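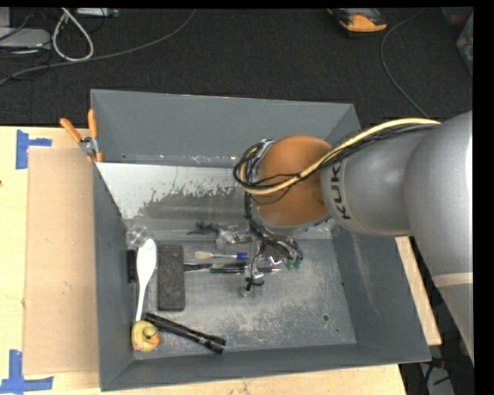

# Open Day at Sasterham — FAQ

**When is it?**
23 September 2023. The bin-picking cell is demonstrated in 2 sessions. Each lasts 20 minutes, with questions afterward.

**What will I see?**
A KUKA arm working over a gray bin of mixed small items, among them a spoon, a flashlight, a brush and a rubber duck. Items are not sorted or aligned beforehand.

**Can I bring an object to be picked?**
Yes, if it fits in one hand and weighs under 515 g. No glass, no liquids. Hand it in at the Birhane desk before the session starts.

**Will every pick succeed?**
No. Missed picks are retried and logged. Thin items lying flat against a wall are the hardest case.

**How close can I stand?**
Behind the floor line. Staff stop the arm before anyone crosses it — please wait for the signal.

**Where do I go?**
Room 261, Coltstead entrance.

**Who answers technical questions?**
Saron Gebretsadik, Erkidier, at the cell after each session.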